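Service Year Volunteers – Oltdale and Edthorpe

The Schwaiger Mission House is taking applications for its next service year, which starts in September. We place young adults in pairs with small congregations that can't afford paid staff. There are 3 places open, 2 in Oltdale and one in Edthorpe.

What the work is

Mornings are for study and visits. You will call on people who are homebound, read with them if they want it, and bring communion along with the pastor on Tuesday. Afternoons change with the season. In Oltdale you would help at the food pantry and the clothing room, and in Edthorpe most of the time goes to the after-school program and the youth choir. Evenings are usually a Bible study or a supper at somebody's home.

You will be with your partner most of the day. Partners change once, halfway through the year. 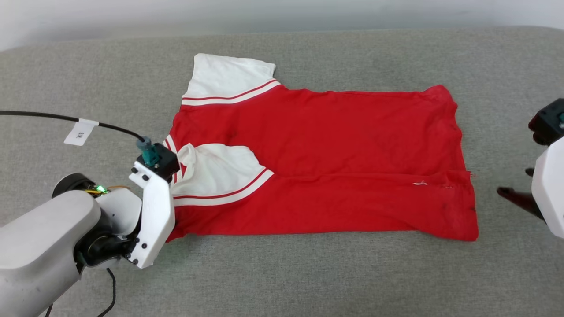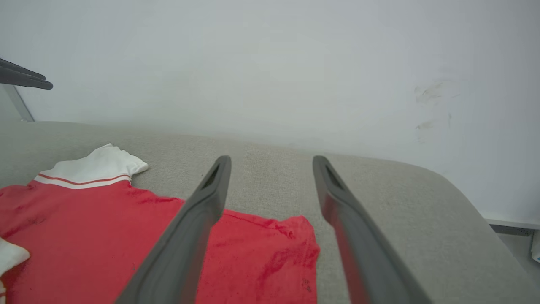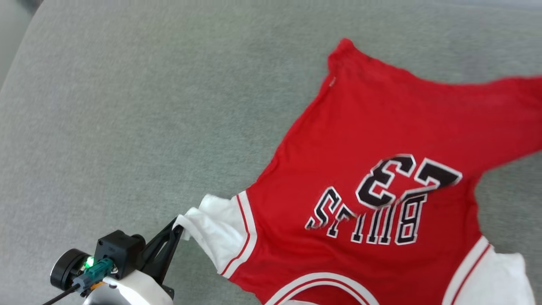 What we provide

A shared room, groceries, a bus pass and a monthly allowance of $100 for personal expenses. We also pay travel costs to Schwaiger and back at the start and end of the year. Health insurance is not included, so you need to be covered through your family or on your own.

Hours run up to 36 a week, not counting Sunday worship. You get one full free day, and calls home are fine any evening after 8:00.

Who can apply

Applicants should be out of high school and active in a church. You don't have to be a member of ours, but you should read our statement of faith before applying and be able to work under it. A driver's license helps in Edthorpe, where the bus stops early. Spanish is useful in both towns. Everyone goes through a background check.

Training

All new volunteers spend the first days at Plorketti, our retreat house – plan on simple rooms and no cell signal. Bring sturdy shoes and a Bible you don't mind writing in.

How to apply

Send us a letter of one or two pages about your faith and why you want to serve, plus a reference from your pastor and one from a teacher or employer. Forms are at the front desk in Schwaiger, or we can mail you a set. Interviews are by phone. Couples and siblings may apply together but will not be paired.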